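Small belt conveyor

A small belt conveyor, also called a tabletop or bench conveyor, is a short machine that carries light goods along a flat moving belt. It is used for sorting electrical parts, such as push buttons and circuit breakers, and for teaching. The English name "bench conveyor" appears in the catalogs of the maker Górecki, but many workshops say only "the belt".

Construction

The belt is closed in a loop and runs over two rollers, one of which is driven by a motor. Green is a common color, and the surface is often smooth, so that small parts can be wiped off easily. Side rails of aluminum keep the form of the machine. 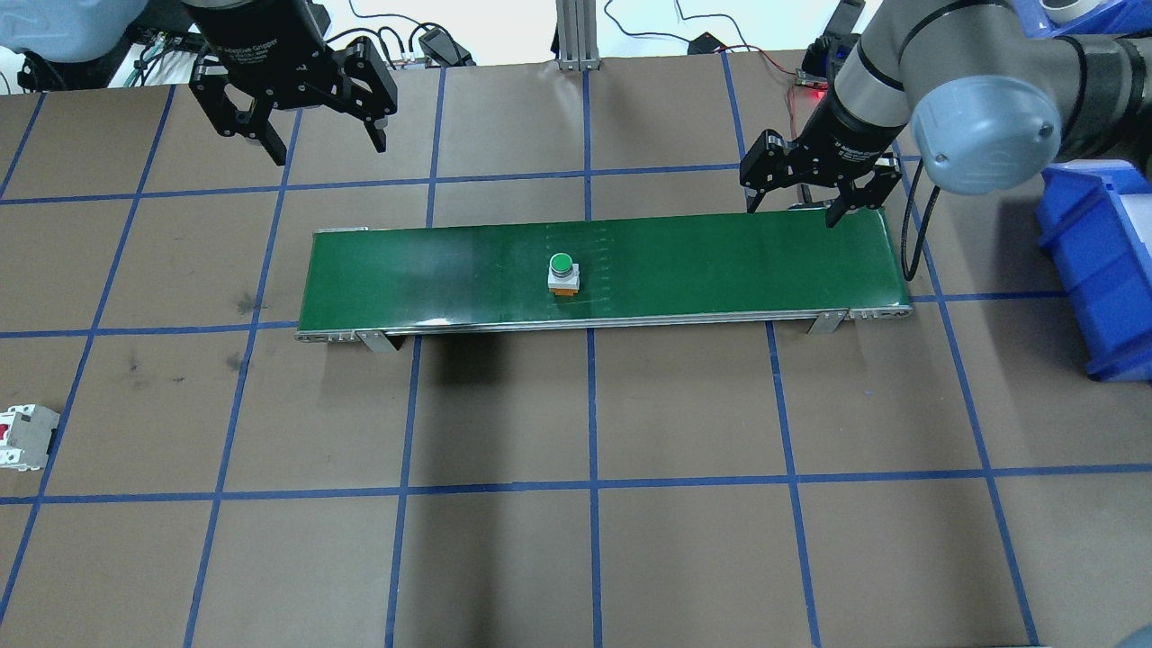 The length of the bench type is normally given between the centers of the rollers. The Tinari model, for instance, has 400 mm, and an older version had 310 mm. Both stand on low feet and need no screws in the table.
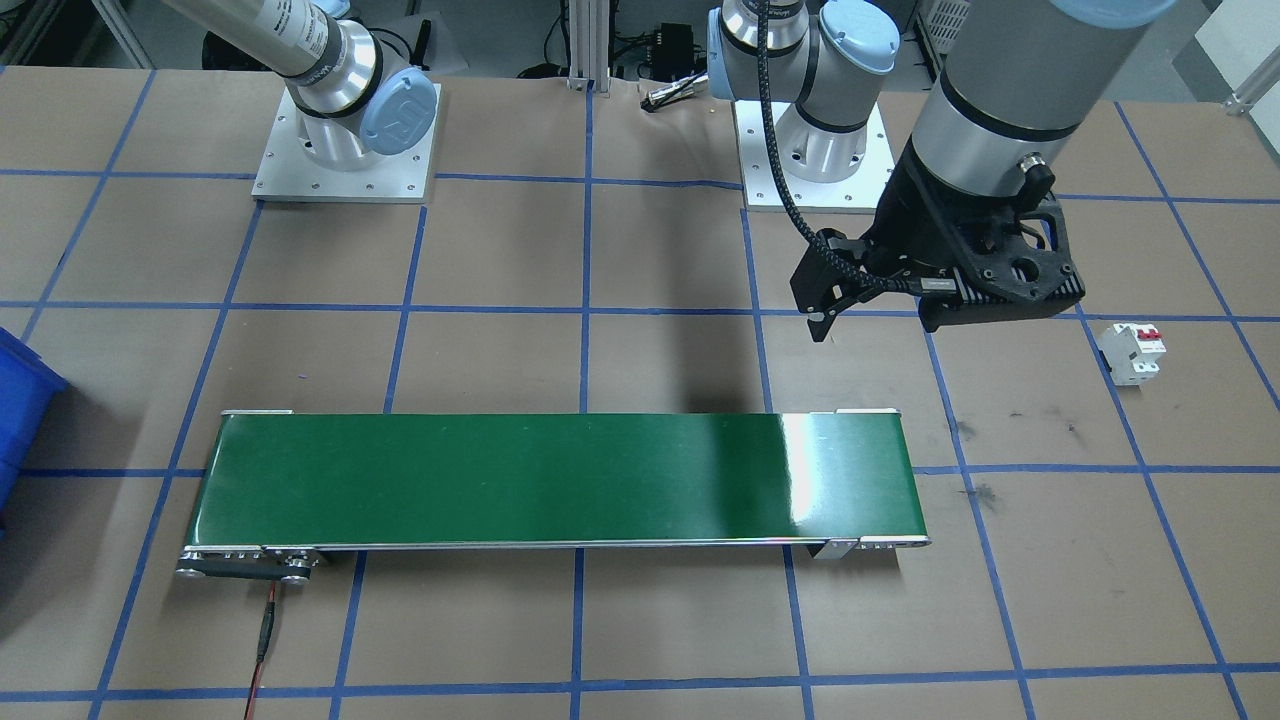
Green belt with aluminum side rail, on a table marked with blue tape.

Placement and marking

The table is often covered with brown paper or cardboard, which is cheap to change. Blue tape is put over it in straight lines, and each cell of the grid gives a position for a part. According to the handbook of Dineo Le Roux, the tape should be laid before the conveyor is placed. 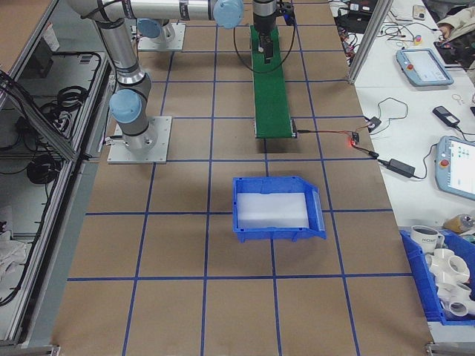

Parts and bins

Sorted parts are kept in open plastic bins. A bin with a low front lip is preferred, and a soft liner protects the housings from scratches. Modular circuit breakers have a white housing in most cases, with a toggle of a different color. 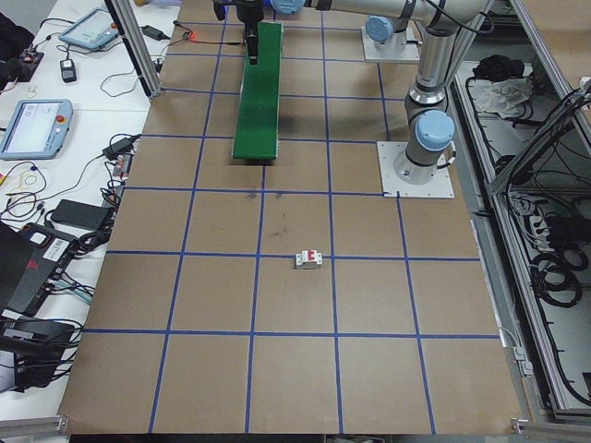 Article by Laurinda Henriques, revised by Brayan Arango

Loose breakers are placed in a cell of the grid with the toggle up, if the type must be read from above. In the Clorel method the cells are filled from the far side of the table.

Category: Conveyors | Workshop equipment | Sorting
Contact the editors | © Dellis Reference | Back to top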